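Pomthorpe radio open day: a wander round the Wulard workshop

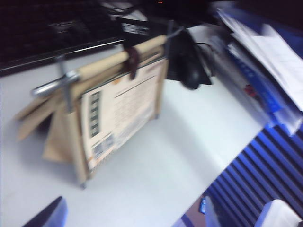
Desk at the Wulard workshop, with the little hanging sheet.

I've been buying Wulard aerials for years, so when they opened the Pomthorpe workshop for an afternoon I drove over with Impi Valtonen, who wanted a new lead for her caravan wifi and got talked into a whole kit (she always does!).

Marta Hrytsenko took our group round. First stop was the cable bench, where they cut and crimp the jumper leads, then a cramped room full of test gear. She swapped a tired old connector for a fresh one and the signal reading on the meter jumped straight up – I've got at least 2 leads at home that are going in the bin after seeing that.

Hsin-yi Ko does the long-range testing and showed us her log from the hill at Stasiv. Her best link so far is 14 km with a plain dish and a lot of patience. I asked about rain and she just laughed.

Tea was at three, and the shop was open till five. I came away with a panel aerial, a bag of adapters and a mast bracket that I'm fairly sure won't fit my chimney. Parking is round the back, past the tyre place.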